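**Can I combine my afternoon and evening prayers when my shift won't let me out in time?**

Posted by **lindura_nights**, 12 February 2019

I started on the late shift at the Genari packing plant in November and I'm making a mess of my prayers. Break falls at a time that suits the company and no religion known to man. At this time of year Asr comes in before I get my break, which is fine, I pray it in the stairwell. Maghrib is the trouble. It comes in while I'm on the line and by the time I'm let go Isha is already in.

What I've been doing is praying Maghrib and Isha together when I get home. A man at the Lindura mosque told me that's allowed for anyone with a job. Another man at the same mosque, standing close enough to hear, told me it was a major sin and I should resign. Then they both went off to get tea.

I grew up Hanafi, if that matters, but I can't say I've studied any of it. I just prayed the way my father prayed. I have read 771 comments on another site and came out knowing less than when I went in. Is there an actual rule, and where does it come from?

---

**rastogi_corner**

It's haram to miss the time. Fear Allah and find another job. There are plenty of jobs.

---

**old_bumholm_reader**

Let me try to be of more use than "plenty of jobs," having lived in Bumholm, where there were 2.

Start with the part everybody agrees on. The Quran says prayer is prescribed for the believers at fixed times (4:103), and no school treats those times as a suggestion. Everyone also agrees that the pilgrims join Zuhr and Asr at Arafat, and Maghrib and Isha at Muzdalifah. Past that point the scholars part ways, and your two friends with the tea have each picked up one end of a very old argument.

The Hanafi position is that outside the Hajj you don't really combine at all. What they allow is sometimes called combining in appearance: you pray the first one at the very end of its time and the next one at the very start of its own. Each prayer is still inside its window. The other three schools allow real combining for a traveler, and they differ over rain, illness and so on. The Hanbalis are generally the widest on this, and some of their books mention a person whose livelihood would be harmed.

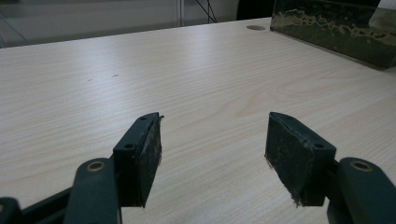
The hadith people will quote at you is the one from Ibn Abbas, in Sahih Muslim, that the Prophet (peace be upon him) combined in Madinah without fear or rain. Asked why, Ibn Abbas said he wanted not to put his community to hardship. Some scholars took that as room for an occasional real need, so long as it doesn't turn into a habit. Others read it as the combining in appearance I described. Both readings have serious people behind them, so be wary of anybody who says the matter is closed. I think of the rubber pads on those two green fingers, scuffed and fraying at the edges, when I hear how people handle this hadith. It gets gripped hard from the left and hard from the right, and very little attention goes to the words "not to put his community to hardship," or for that matter to "occasional."

Which brings me to your case. You work this shift every day. Even the scholars who are generous here mostly have in mind a need that comes and goes, a surgeon in a long operation being the one they always bring up. Before you lean on the allowance, ask your supervisor for a few minutes at sunset. Three rak'ahs don't take long. Go in with the timetable printed out and offer to take it off your break. I was terrified to ask at my own job and the man said "is that all?" and went back to his sandwich. I'd spent 2 years working up to it.

If they say no, take it to a scholar who can hear the details, and tell him you were raised Hanafi. Whatever he says, don't skip the prayer because you've decided it's ruined anyway. That's how people stop.

---

**rastogi_corner**

I still say find another job.

---

**quiet_row_at_the_back**

Agree with most of the long answer. One small thing: check which timetable you're using. The one pinned up in our mosque and the one on my phone give Isha 20 minutes apart, because they use different twilight angles, and Hanafis traditionally hold that Maghrib lasts until the white twilight goes and not only the red. So your Maghrib may run later than you think. Doesn't fix a whole shift, but if you get out close to the line it might mean you're on time.

Also keep your wudu before you clock in. The sinks at these places are always at the far end of the building.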